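Skaltton / Data collection / Wrist kit

# Isel wrist kit for demonstration recording

The Isel kit turns an arm you already own into a recording station. It consists of a wrist camera, a pair of wrapped gripper fingers, a leader handle for the operator and the Drotstead recorder software. You guide the arm through a task by hand, the kit saves the camera video together with the arm and gripper positions, and you get a folder of episodes ready for training.

It is sold as a complete kit or as separate parts. Spare fingers and finger wrap are always in stock. Leader handles are built in batches and can take longer, so check the stock line on the order form before you plan a start date.

## What comes in the kit

- Wrist camera with bracket and lens cap
- One pair of gripper fingers, wrapped, plus one spare pair without wrap
- Leader handle with table clamp
- Foot pedal for starting and stopping episodes
- Cables: camera to computer, leader handle to computer, pedal to leader handle
- 5 m extension for the camera cable
- Hex keys, screws, and a printed card with the mounting steps
- Drotstead recorder license, one station

You supply the arm, the computer and the table. Arms with the Aguiar flange pattern take the bracket directly. For other arms, order the blank adapter plate and drill it to suit. We have drawings for several common patterns and will send them if you write in with the name of your arm.

## Specifications

| Item | Value |
|---|---|
| Camera resolution | 640 x 480 |
| Frame rate | 30 per second |
| Weight on the wrist, fingers included | 400 g |
| Finger opening | 0 to 88 mm |
| Leader handle joints | 6, plus trigger |
| Camera connection | USB |
| Pedal connection | 3.5 mm jack on the leader handle |
| Episode format | One folder per episode, video plus position log |
| Operating system | Linux |

The weight figure includes the bracket and screws. It doesn't include the cable, which should be tied to the arm at two points so the wrist isn't carrying it.

## Camera view

The camera sits above the fingers and looks out past them. Both fingertips should stay in the picture when the gripper is fully open, one in each lower corner. Learning systems trained on wrist video use the fingertips to judge where the grasp will land, and episodes recorded with one finger missing from view are hard to mix with the others later.

The bracket has three tilt settings. The middle one suits most tabletop work. Use the low setting for bins and trays. The high setting shows more of the background and less of the table, and we only suggest it for shelves.

Focus is fixed at the factory. Don't turn the lens ring. If it has been turned, send the camera back and we'll reset it for the cost of shipping. 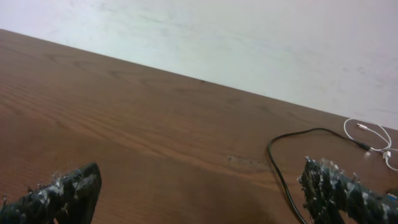 *Wrist view with the gripper open over a wooden tabletop. Black and white cables lie at the right side of the table.*

Exposure can be left on automatic, though we lock it for most jobs. With automatic exposure, a pale wall coming into view can darken the table for a moment, and the change goes into the video. Drotstead has a lock button on the setup page. Move the arm to its start position, wait a few seconds, press lock, and leave it that way until the light in the room changes.

## Fingers and wrap

The fingers are wrapped to give grip on smooth parts. The wrap wears with use. Fraying at the edges has little effect on grip, but replace the wrap when the finger body shows through at the tip or when parts start to slip.

Replace both sides together. New wrap on one finger and old wrap on the other makes the part turn as the gripper closes, and the operator starts to correct for it without noticing. The correction then gets learned too.

Dust and lint can be taken off with tape. Don't use solvent. To change the wrap:

1. Open the gripper fully and switch off the arm.
2. Peel the old wrap from the inside edge.
3. Scrape off leftover adhesive with the plastic tool.
4. Start the new strip on the back of the finger and bring it over the tip.
5. Press for one minute. Leave it overnight before recording.

## Recording with Drotstead

Each station has a task list. The operator picks a task, presses the pedal to start, performs the task with the leader handle, and presses again to stop. A long press marks the episode as bad. Bad episodes are kept in their own folder and aren't deleted unless you ask for it.

The recorder checks every episode when it closes. It looks for dropped frames, gaps in the position log, and a start position that differs from the one saved on the setup page. Anything it finds goes in the notes file beside the video. The check takes a second or two and the next episode can't start until it's finished.

Task names can't be changed once there are episodes under them. Make a new task and move the folders if you need a different name.

How many episodes you need depends on the task and on how much the starting layout varies. Our own cable sorting set has 641 episodes, recorded by two operators at one station. A single pick and place with a fixed bin took far fewer. Start small, train, look at where it fails, and record more of those cases. Vary where the objects start, and let the operator finish a fumbled grasp if it can be recovered. Recoveries are useful in training as long as the episode ends with the task done.

## Setting up the station

Clamp the leader handle where the operator can see the table directly. Some customers have operators work from the wrist video alone. That makes slower episodes, but they contain only motions that the camera view can explain, and for close work it may be the better choice.

Keep the table height the same between sessions. Mark the arm base position with tape. If the base moves, run the setup page again and start a new session, even if the shift looks small.

Setup takes roughly two hours the first time, most of it spent on cable routing and the start position. Run the camera cable along the outside of the elbow and turn the wrist through its full range before tying it down.

## Known issues

- Recorder version 2.3 sometimes saves the pedal press as two presses. Fixed in 2.4, released in February.
- Trigger travel on older leader handles can drift. Run the trigger calibration at the start of each session.
- The camera may not be found if it shares a hub with the leader handle. Use separate ports.
- Episodes longer than 10 minutes are split into two video files. The position log stays in one piece.

## Parts and ordering

| Part | Order code |
|---|---|
| Complete kit | IS-K |
| Wrist camera with bracket | IS-C |
| Fingers, wrapped, pair | IS-F |
| Finger wrap, 6 strips | IS-W |
| Leader handle | IS-L |
| Foot pedal | IS-P |
| Blank adapter plate | IS-A |
| Drotstead license, extra station | DR-1 |

Kits ship with a one-year warranty on the camera and leader handle. Finger wrap isn't covered. Return shipping is paid by us for the first 30 days and by the customer after that.

Orders and stock questions go to Rosine Guillot. For mounting drawings, adapter plates and recorder problems, ask for Odair Leite and include the notes file from a recent episode.

Page last changed Saturday, June 28, 2025. Camera weight corrected, order code for finger wrap added.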